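Section 2: Planning Your Budget and Getting Your First Hand Cell Ready to Order

Okay, money time. I wrote this section of the Trình bench guide after my second round of buying, when I'd already made most of the expensive mistakes, so please borrow from my spreadsheet and skip my pain! Uyên Lò went over the numbers with me and moved a few lines to where they should have been all along.

2.1 Before you ask for a quote

1. Write down the heaviest and the smallest thing you want the hand to pick up. Suppliers will ask, and "just general stuff" gets you a general price (a high one).

2. Check your arm's wrist flange and the power it can supply at the tool end. If the hand needs its own supply, that goes on the list as a separate line.

3. Measure the bench. I mean the clear space, with the arm parked, and enough left over to open a big hard case flat next to it. I forgot the case completely the first time and did my unpacking on the floor.

4. Ask for the full model code in writing, suffix and all. Then copy it into your sheet letter by letter.

Note: The code on the quote, the code on the invoice and the code on the case label should all match. Check the label before you open anything.

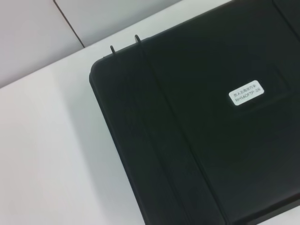

Fig. 2-1. Case label with the model code, RH56DFTP-2R.

2.2 Setting up the budget sheet

1. Start with a ceiling. Ours for the extras (everything except the arm and the hand) was $3000, and I typed it in the top cell in bold so I'd have to look at it.

2. Add the mounting parts. Our adapter plate, bolts and cable kit came from Lerel and ran to $917. Yes, I gasped too. Ask whether the plate is machined to order, because that changes the lead time as well as the price.

3. Add shipping and insurance on their own line. Ours was $328. Cases like these are bulky, and carriers love to charge by size!

4. Add storage. If the case has to live somewhere between jobs, you'll want a deep shelf, and Totside sells one that fits under a standard bench. We paid $120 and I'd happily pay it again.

5. Leave whatever remains as your cushion. Don't spend it on day one (I know, I know).

Caution: Don't budget as though the hand will run every day from the week it arrives. Mounting, wiring and driver setup all eat hours, and somebody is getting paid for those hours.

2.3 Receiving the case

Have a spot cleared before the truck shows up. You want a flat, clean surface that's big enough for the whole case.
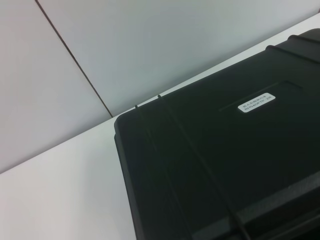

1. Set the case down lid up and leave some elbow room behind it, so the lid can swing back without banging into anything.

2. Take your own photos of the lid, the corners and the label while everything is still closed. Carriers want pictures from before opening, and a phone is fine.

3. Write the delivery time on the packing slip. Mine says 10:40 a.m. in purple marker, and that little scribble saved me a long email thread later.

4. Go along the edges with your fingers and feel for cracks. Do the latches last.

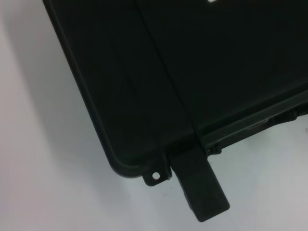 5. Open the latches one at a time with your palm resting on the lid. If one feels stiff, stop and check that nothing is caught in it. Prying with a screwdriver is how I ended up pricing a replacement case from Gristley, and that was not in the sheet.

6. Compare the contents with the packing list, then close everything up again until the adapter plate is on the arm.

Note: Keep the case and all the foam. If the hand ever has to go back for service, you'll be asked to ship it properly packed, and buying packaging later costs way more than shelf space does.

2.4 When to place the second order

Wait until the first hand has been mounted and running for a full month. We ordered ours in November, with the cushion from the first sheet rolled over into the new one, and by then I knew which spare cables we really needed. Copy your old sheet to start the new one, keep the same line order, and put what you paid next to what you planned. Mounting steps are in Section 3.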